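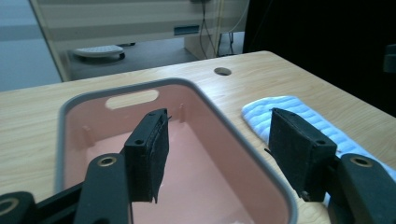
Brorkier open day: who else went?

fadi_hamdan
Posted 2018-02-26
Posts: 3,642

Just got home from the Brorkier open day and I'm still buzzing, so forgive the length. I had it down as a quick walk past some arms behind glass and I ended up staying until they started stacking the chairs! The best stop for me was the towel station. One pink bin, one blue towel, a pair of hand-held grippers, and a guy named Valdir Rezende talking visitors through it while people took turns. The job is to get the towel picked up, folded and into the bin using only the grippers.

I went in cocky and came out humbled. Cloth is awful! You pinch one layer and get 2, or you pinch 2 and one slides out. My first fold looked like a dropped napkin. Valdir said they have nearly 3,000 runs recorded on towels alone and they still want more.

Questions for anyone who was there: did you get a turn, and did you catch the Lekota talk afterward? I missed it because I was in line for a second go (worth it).

zakhar_z
Re: who else went?

I was there with my daughter. We had a good day, but I'll be the grump. The flyer said robot demonstration, and what I mostly saw at the towel table was people working hard. I'd have liked the arm folding a towel start to finish with everybody's hands in their pockets.

The pads bothered me too. Black foam, and on one of them the covering was fraying at the bottom corner. If foam is what touches the cloth all day, it's going to wear, and then your grip changes from one week to the next. I asked what they do about that and was told "we swap them." Fine, but how often?

Mrema_E
Re: who else went?

Got a turn! My trick, for whoever goes in March: leave the towel flat, come in low with both fingers, and pinch a bit of the ribbing before you try to lift anything. It's the one with the white border and the little cartoon characters near the middle, and I used those as my landmark so I always knew which part I was folding. Once I quit chasing corners I got a half-decent square out of it.

Also, the closing action is so smooth. I didn't want to give it back.
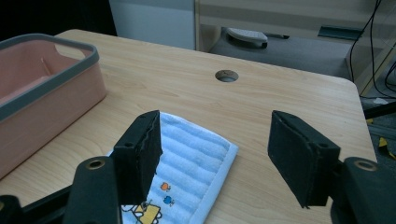
Re: who else went? (foam pads)

dumisani_b

Zakhar, I think you're being hard on the foam. I fix sewing machines for a living and anything that grabs fabric wears out. Feed dogs, presser feet, all of it. A soft pad that you swap beats a hard one that snags terry loops. I do agree with you about the flyer, though. "Try the grippers" would have been a better headline and would have gotten me there faster.

zakhar_z
Re: foam pads

Fair on the snagging. I still want a number. Feed dogs come with a service interval.

fadi_hamdan
Re: foam pads

I'll email Valdir and ask him. He gave me his card.

Mrema_E
Re: one hand or both?

Different topic, but did anyone else find both hands harder than one? I was fine with the right and hopeless as soon as I had to think about the left.

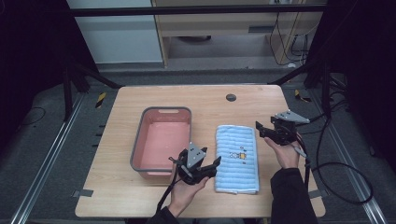

dumisani_b
Re: one hand or both?

Two-handed folding took me a good while to get the hang of, and I never got it looking pretty. My mistake was moving both grippers at once. What worked better was parking one down by the near corner of the basin with the jaws toward the towel and keeping the other up over the far right end until I knew where I wanted it. Watch the cables as well! They run across the right side of the table and down to the floor, and I kept wanting to swing my elbow through them. My wife did it beautifully on her first try and has mentioned it twice since.

zakhar_z
Re: one hand or both?

My daughter was better than me too. She wants to go again. I've been told I'm driving.

Mrema_E
Re: one hand or both?

Ha! See, you liked it.

zakhar_z
Re: one hand or both?

I liked the cookies. And the Lekota talk, to answer Fadi's question. It ran 35 minutes, mostly on how they pick which household jobs to record next. Dishes came up a lot. The Q&A was the best part and it got cut short, which annoyed me.

fadi_hamdan
Re: Lekota talk

Argh, I knew I should have gone. Does anybody have notes? Also, the sign-up sheet by the door for the March session was filling up when I left, and it's the same entrance, past the Enditz parking lot. I put my name down for the towel table again. Emmanuel, I'm stealing your ribbing trick.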